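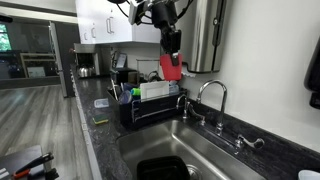
Evdokia Moschos asked me in April why we record the same kitchen task so many times, when one good example should be enough to learn from. My answer was that one good example teaches one kitchen on one morning. The Kunbridge gallery is my longer answer to her.

We collect examples for a learning system we call Grarano. An operator guides the arm by hand controls, and the movement is saved together with the camera views. Our set has 3,921 examples at present. For each new object we try to record 300, with the starting place and the colour changed between them.

A red cup held by its rim, over the dish rack. Cups are harder than plates for our operators, as a small tilt at the wrist becomes a large one at the base.

Each example is checked by two people before it goes into the set. If they do not agree, it is kept in a separate folder and I look at it myself.

Text by Trygve Engström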